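Zukent Equipment Reuse Program
Progress Report to the Isura Fund, December
Submitted by Lutfa Pathirana, Program Manager

Work continued on the desktop computers donated by Zerkumar. Of the 58 units accepted under the grant, 11 have now been opened and inspected. Each case is laid on its side for inspection, and the condition of the drive cage, motherboard and wiring is entered in the parts log.

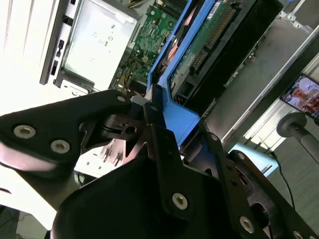
Open desktop tower with drive cage and motherboard.

Storage drives remain the slowest part of the work. Nine drives have been logged with their carriers, and 2 units arrived without a drive. Omprakash Bansal has revised the log sheet so that each carrier is recorded together with its drive - this was requested after the last review. 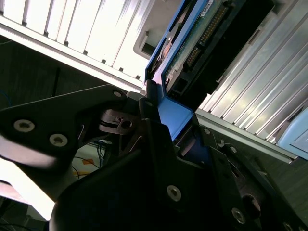

Spending on storage shelving and labels is within the approved budget. The Pal workroom is reserved through the next reporting period, and inspection of the remaining units will continue there. A revised schedule will be sent with the next report.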